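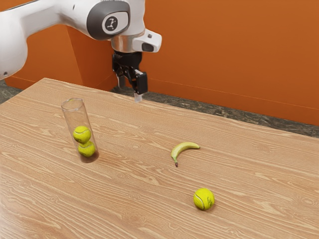

Melina Drakos wrote on July 26, 2019:

> I disagree with clause 2 of the draft as circulated. It lets a site report one success rate for a whole task set, whatever was on the table. A banana and a tennis ball do not load the fingers in the same way, and a ball standing in a clear tube is a different job again. At Skestside we would want a rate per object and per starting place.
>
> I would also like the rule on simulated trials to say who signs them off. At present it says "the site", and that could be anyone.

Melina, all,

Agreed on the first point. I have redrafted clause 2 so that each object gets its own line in the results table, with "loose" and "in container" as separate rows. The combined rate may still be given, but only below the per-object rows and never in the abstract.

On simulated trials, the text now reads:

4.1 A simulated trial shall be marked as such in every table and figure caption.
4.2 Simulated and physical trials shall not be added together.
4.3 The random seed, the simulator version and the friction values for fingertip and table shall be stored with the log.
4.4 Transparent items shall be listed separately, with a note of whether the depth data came from the renderer or from a sensor model.
4.5 The log shall be signed by a named person who did not write the control code.

4.4 comes from the February round at Bedbridge. Of 175 container trials submitted, 42 had to be set aside as the source of the depth data could not be established. Shota Tamura has the list if anyone needs it.

Still open: the upper limit on log size. Ozan Canpolat proposed 3000 lines per trial. I think that is too low if joint torques are kept at full rate, and would prefer a limit on duration. The Adus log format can handle either.

Comments on clause 4 to the list please, not to me directly. Spelling corrections can go to Shota.

Hiyori Kaneko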